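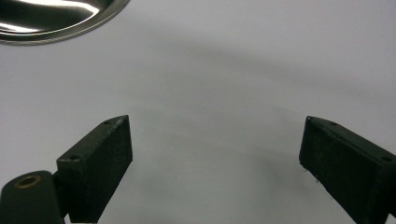
A pair of dark gripper fingers, open, over a smooth white surface

Ollis was a family firm of joiners, undertakers and building contractors in the market town of Jindham. It began as a one-man joinery shop in the late Victorian period and traded under the same family for four generations. The firm built much of the housing on the north side of the town, along with the chapel schoolroom at Bassey, a neighbouring village. Its surviving papers are used by local and family historians because they name many tradesmen and labourers who left little other written trace.

Origins

The founder was the younger son of a Bassey wheelwright. He served his time with a joiner in Jindham and set up on his own in a rented yard behind the corn store in Mill Lane. His early work was mostly repairs to doors, window frames and farm gates, with coffins made to order. As in many country towns, the joiner was also the undertaker, and funerals brought in steady money through the winter months when building work was slack.

Census returns describe him first as a journeyman joiner, then as a joiner and employer, and finally as a builder. The change in description follows the purchase of the Mill Lane yard, which he bought with a loan from his wife's family. The deed of sale shows that the yard included a sawpit, a cart shed and a cottage. The cottage was let to the firm's foreman and remained a tied house until the business closed.

Growth as contractors

The founder's elder son moved the firm into contracting. Its first large job was a terrace of brick houses for railway workers on Station Road, for which Ollis supplied both labour and materials. Bricks came from a works outside the town, and slate by rail. The roof timbers and all the internal woodwork were made at Mill Lane.

The terrace was followed by the schoolroom at Bassey, a row of almshouses and several shops in the Market Place. Before the First World War the firm was also building speculatively, buying small plots on the north side of Jindham and selling the houses on completion. Family letters suggest that this was a source of disagreement. The founder, by then retired, thought it unwise to build without a buyer, and his son mortgaged the yard at least once to pay for it.

The best known of the speculative houses is Clolura, a double-fronted villa on the Bassey road. It was built for sale but failed to find a purchaser, and the son moved into it with his own family. The origin of the name is uncertain. One tradition holds that it was put together from the names of his daughters, although baptism records support this only in part. The house was later divided into 2 flats and still carries its name in the glass above the front door.

War and the inter-war years

Many of the firm's men enlisted or were called up during the First World War, and building all but stopped. The yard was kept going by undertaking, by repairs, and by making packing cases. After the war the firm tendered for council housing and won part of the contract for the new estate off Station Road. Profits on this work were small. A letter to the bank complains of the price of timber and of late payment by the council.

The third generation consisted of two brothers, who divided the business between them. One ran the building side and the other the joinery and undertaking. The arrangement was informal and no partnership agreement has been found. Separate accounts were kept from this time, which explains why some customers appear in both sets of books.

Decline and closure

Ollis carried out repairs to schools and public buildings during the Second World War and took on some new housing afterwards. The building side was wound up when the elder brother died without a successor in the trade. Undertaking passed to another Jindham business, which kept the Ollis name on its letterhead for several years. The joinery shop continued under a son-in-law's management and later under a grandson, making staircases and shop fronts, until the yard was sold for redevelopment.

The sawmill and cart shed were pulled down. The office, a narrow brick building facing Mill Lane, was kept and is now a hairdresser's.

Records

The firm's papers were given to the Jindham local history collection by a descendant and opened to readers on May 7, 2019. They are catalogued under the reference 3472 and consist mainly of day books, wages books, estimates and a small group of family letters. The funeral books are the most heavily consulted. They give the name and address of the deceased, the measurements and fittings of the coffin, the place of burial and the name of the person who settled the bill, who was often a relative not mentioned elsewhere.

There are gaps. The earliest wages books are missing, and one estimate book was damaged by damp and can be seen only as a copy. The collection is closed to readers each January.

See also

Bassey chapel schoolroom
Clolura (house)
History of Jindham
Mill Lane, Jindham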